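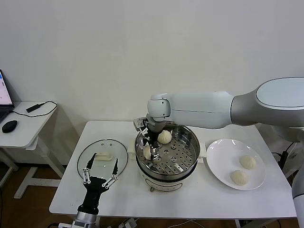
The Second Premier of Tundetton

1. The Oath

Every schoolchild in Tundetton could tell you about the first Premier, who rode the mail coach down from Matthorpe with the charter buttoned inside his coat and who has had his bronze likeness outside the customs house ever since. Ask those same children about the second Premier and you would get a long silence, and then perhaps, from the one in the back row whose grandmother talked a good deal, the name of Marleny Nina.

She had not wanted the job, and she said so to anyone who would stand still long enough to hear it. She had kept the colony's land registry for eight years, she liked the smell of the ledgers, and she had a very nice window that looked over the harbour. But the first Premier would not serve another term, not for love or money, and when the votes were read out in the old grain hall there were 1,041 of them for her and a good many fewer for Panagiotis Todorova, who had wanted it very badly and had already bought the hat.

He wore the hat to her swearing-in anyway. She thought rather well of him for that.

"You'll be wanting my advice," he told her on the steps afterwards, with the wind off the water trying its best to take the thing off his head.

"I expect I'll be getting it," said Marleny, and took his arm, for the steps were icy and neither of them was young.

2. The Dukden Road

Now, the trouble that first winter was the Dukden road. The first Premier had promised it in a speech, a very fine speech that people could still recite whole pieces of, and then he had gone home to his orchard without leaving so much as a surveyor's sketch. The settlers at Dukden had paid their road tax faithfully through two hard seasons, and in November they sent Lumturie Tomić down to the capital to ask where their road had got to.

She came in by the side door in her travelling boots and would not sit.

"There are 60 families up there," she said. "We had 300 bushels spoil in the barn for want of a way to bring them down. I was told to be polite about it, and I have now been polite."

Marleny looked at her desk, which had been the first Premier's desk and was much too big for her, and she looked at Nikola Vukčević, her treasury secretary, who had suddenly found something of great interest in the inkwell. There was no money. All three of them knew it, and I believe even the cat on the windowsill had an inkling.

"Nikola," she said at last, "what did we set aside for the second statue?"

"Premier, the subscribers have their hearts set on it. It's to have a horse."

"I'm sure it's a lovely horse. What did we set aside?"

He told her. She wrote the figure down in her neat registry hand, and underneath it she wrote the word Dukden, and she drew a line between the two. 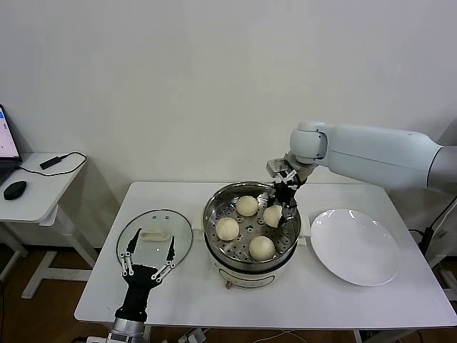
3. What Panagiotis Said

The newspapers were dreadful, of course. The Matthorpe paper called it an insult to the founder's memory, and somebody threw a turnip at the carriage (it missed, and the driver took it home for his soup). By the time the Assembly met, Nikola had counted heads so often that he was muttering numbers in the corridor, and every count came out one short.

Panagiotis Todorova rose last. He took off the hat and turned it around in his hands for a while, so long that the clerk, young Jasmina Begović, put down her pen and wondered whether she ought to fetch him some water.

"I subscribed to that horse," he said. "I subscribed rather generously, as some of you know, for I made sure to mention it. I have also driven a wagon to Dukden in the spring, and I left one wheel and most of my good temper in the mud there. I'll vote for the road, and I'd be obliged if the rest of you would be quick about it. My supper's waiting."

They were quick about it. Jasmina wrote it all down, supper included, and when Marleny came to sign the page she read that line over twice, asked for it to be left in, and went out to find her coat.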